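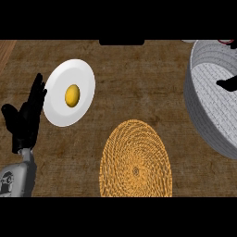 Budget day is coming and I still don't have a number I like. Quick post because I promised Cormac I'd write this down somewhere he can find it.

So. Two arms, two hands. The arms we can more or less afford. It's the hands. Every quote I get, the hands are the line that makes Bláthnaid go quiet.

Option one is Hulov. Lead time 13 weeks, spare fingers sold seperately, 1,257 a set. Per hand. I asked twice. Option two is Grønli, cheaper up front, but the service plan is yearly and you can't skip it. Did the math on a napkin, lost the napkin, did it again. Grønli costs more by year three.

What I'm doing in the meantime — sim. Lots of sim. Table, plate, woven placemat, a big grey bin, something small and yellow to move around. Costs us a desktop and my evenings. Shafiq thinks we should stay there until July and not buy anything at all. He may be right, annoyingly.

But sim won't tell me what a thumb costs when it snaps. Or cable wear. Or shipping back to the factory, which Apostolos says ate half his repair money at Clelholm last year. Half!

Stuff I forgot in the first draft of the budget, so you don't:

a table that doesn't wobble
power strips, long ones
6 spare fingertips minimum
the e-stop (yes, really)
somebody's time to bolt it all down

Leaning Hulov, one arm now and the second after the summer. Both hands ordered together though, the discount only works taht way. Ville wants the full pair from day one and has a point about the two-handed tasks, but Ville isn't signing the form.

Quote expires at 6 tomorrow. Going to go call them.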